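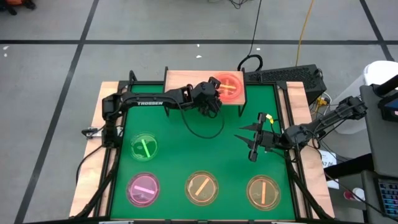 Progress report to the Bendard program office
Project: Whitfield dish and stick sets, sorting by color
Prepared by: Ruoxi Long, Riklow
Date: November 19, 2021

1. Status
The second work package is on schedule. The layout for the sorting task is fixed and the first batch of sets has been checked in. Spending is within the approved amount and no change to the budget is requested.

2. Layout
The working layout uses five petri dishes, each holding one stick, close to its own color in all but the red dish. Four dishes stand on the green mat: green at left middle, then pink, orange and orange-amber along the lower edge. The red dish stands on the raised wooden platform at the top and holds the yellow stick. Placing one dish at a second height was agreed at the last review, and the height has not been changed since.

The two orange dishes remain the weak point of the set. Under the present lighting their tints are close, and the sticks inside them are both orange. We tell them apart by position only. Nullow has been asked to quote for a blue or clear replacement - the quote is still open.

3. Materials
Received to date: 284 dishes and 200 sticks. Dishes are inspected for scratches and for warped rims, then stored by tint. Sticks are checked for straightness on a flat plate. Rejected pieces are kept in a separate box and will be returned with the next order. The pink sticks from the first delivery were slightly too long for the dish and had to be trimmed by hand, which took 2 working days not in the plan.

4. Open items
- Replacement tint for one orange dish (Nullow).
- Written tolerance for stick length. Draft sent to Whitfield, no reply yet.
- Marking of dish positions on the mat. Tape lifts at the corners after cleaning; a printed mat is under review.
- Storage labels. The current labels give tint but not delivery number.

5. Next period
The remaining sticks are due in January. On arrival they will be measured against the draft tolerance whether or not it has been signed. The layout drawing will be reissued once the tint question is closed, and a copy will go to Bendard with the next report.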